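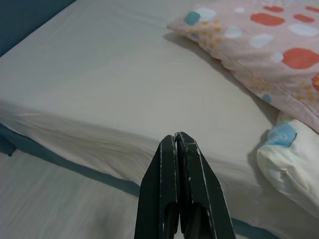
Teach a robot to make a bed: paid daytime sessions in Warurstead

Skurton is looking for people to join our next group of demonstrators, starting in November. You do not need a technical background, and you do not need to have touched a robot before. Most of the people who have done well with us came from housekeeping, home care, sewing, physical therapy or just a long life of doing the laundry for other people, and we would love to hear from more of you.

What you would be doing

Our Brivomon arm learns household jobs by being shown them. For this round the job is beds: getting a fitted sheet over the corner of a mattress and tucked under, smoothing the top, and putting the pillows back where a person would want to find them. You will show the arm how it goes in one of two ways. Sometimes you stand beside it and move it by hand, with your own hand over the wrist, guiding the fingers to the edge of the sheet. Other times you sit at the desk with a controller in each hand and steer it from there, watching through the little camera at the wrist. That second way feels odd for the first morning (the fingers point up the screen and your brain wants them to be your own) and then most people settle into it and start chatting while they work.

Each attempt is recorded from start to finish. We are collecting 1,108 of them for this project, and we have 294 so far, so there is plenty left to do! Please don't worry about being perfect. A sheet that slips off and gets picked up again is useful to us, and we keep those recordings along with the smooth ones. We do ask that you work at a calm, steady pace and say so when you are tired, which is harder for some of us than it sounds.

Corners are the slow part. You have to bring the closed fingers in toward the side of the mattress just under the edge, open them, take hold of the fabric without pinching the mattress cover, and pull down before you tuck. Sylvie Tremblay, who leads the sessions, will work through this with you on your first day for as long as you like, and she has a great deal of patience.

Who can apply

You should be 18 or older, able to stand for up to half an hour at a time, and comfortable using both hands. The desk sessions can be done entirely seated, so if standing is difficult please apply anyway and tell us what would suit you. Glasses are fine. We ask that long sleeves be rolled up and bracelets taken off when you are guiding the arm by hand.

Hours and pay

Sessions run from 9:30 a.m. to 1 p.m., with a proper break in the middle and coffee, tea and something to eat. You would come in for eight sessions over four weeks. We pay $31 an hour, training included, and there is a $500 payment on top of that for everyone who finishes all eight. If you have to miss one for illness or a family matter, we will find you another morning and the payment still stands.

Privacy

The wrist camera sees the bed, the bedding and sometimes your hands. No sound is recorded. You will get a consent form to read at home before you sign anything, and you can stop taking part whenever you wish and be paid for the hours you have done.

How to apply

Send a short note to Jade Sutherland through the contact form on this site, with "Bed sessions" in the subject line. Tell us a little about yourself, which weeks you could manage, and whether you are left-handed - we are short of left-handed people and would be especially glad to have a few. A résumé is welcome but not needed. Jade answers every note herself, usually within a week, and will invite you in for a half-hour visit so you can try both ways of moving the arm before you decide.

Parking behind the building is free, and the entrance is the side door with the ramp.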